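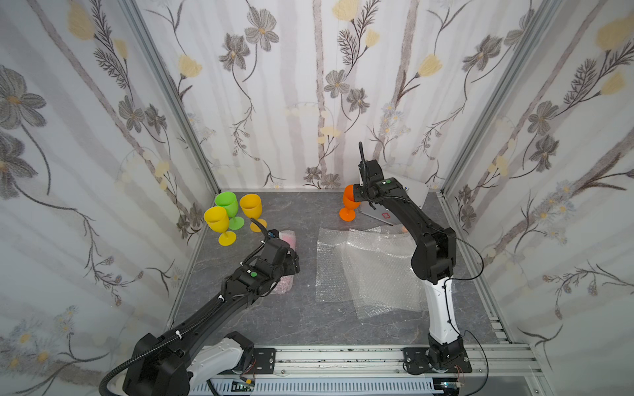 Fourteen rules for wrapping plastic goblets

I have a new favourite document and it's two pages long. It's the house rules for our tabletop packing task, it went up on the wall of the lab on 18 December 2019, and I've been boring my family with it ever since.

A bit of background. I look after a two-armed cell at Skirus, and since June we've been working on wrapping: goblets, bubble wrap, two arms that have to share one small patch of floor. I came to it from kitchen fit-outs, so I'm used to rules written by people who had seen something go wrong. What we had when I started was a pile of habits. Everyone had their own way of laying out the cups, their own idea of when a run was finished, and their own opinion on whether you could reach in to rescue a goblet. (You can't. More on that below.)

Consolacion Bañez was the one who sat us down and made us write it out. She'd worked on the Hayashi line before it moved, and she wanted each rule short enough to read while standing up. We ended up with 14. I won't paste them all, but these are the ones I'd fight for.

Rule 1. Hands stay outside the posts while either arm has power. A green light on the wrist means treat that arm as live, even if it hasn't moved in ages. In our shop the light is a reminder and the lockout is the protection, so we never swap one for the other.

Rule 3. One arm holds, one arm handles the wrap. The operator says out loud which is which before starting. It felt silly for the first few days and now I do it at home with the cling film.

Rule 4. Cups waiting their turn stand upright on their feet, toward the back. Goblets are a wonderful shape for this work, by the way! Wide on top, skinny in the middle, flat at the bottom – every part wants a different grip. If one arm is carrying a cup on its side, the stem and foot are hanging down where they can clip the ones still standing, so the rule says to go around the group and never over it.

Rule 6. Press on the wrap, not through it. Bubble wrap is see-through but it bends light enough to fool you about where the cup ends. Close slowly, stop at first resistance, then look again.

Rule 9. Check the cable path before you check anything else. The hose on an arm needs a proper loop, clipped, with enough slack for the full reach. The Gavach checklist we borrowed from had this buried near the end. We moved it up after somebody (me) spent a morning chasing a wrist fault that was a cable tie.

Rule 11. Don't tidy between runs unless the sheet says tidy. This was our longest argument. I love a clean floor, but loose sheets folded over each other are what a real packing bench looks like, and a policy trained only on neat piles falls over the minute it meets a messy one. The compromise is that the sheet states the starting mess in words.

Rule 12. Log the bad runs. We have 218 logged now and I'm prouder of the failed ones, which have the best notes. Write what the cup did, skip the theories.

Rule 14. Any rule can be challenged by anyone, in writing, and it gets up to 2 weeks on trial before we decide. Rule 4 has already been rewritten that way.

None of this replaces the proper safety standards for robot cells, and you should read the ones that apply where you work before you borrow a line from us. House rules sit underneath those. They cover the everyday stuff a standard can't know about, like what your cups are shaped like.

Next up is the Drisis trial, with heavier cups and a different wrap, and I already suspect Rule 6 will need a second sentence. If you run a similar cell and have your own list, please send it to me – I'd especially like to hear how you word the start and end of a run. Ours still says "when both grippers are clear and open", and we're still arguing about "clear".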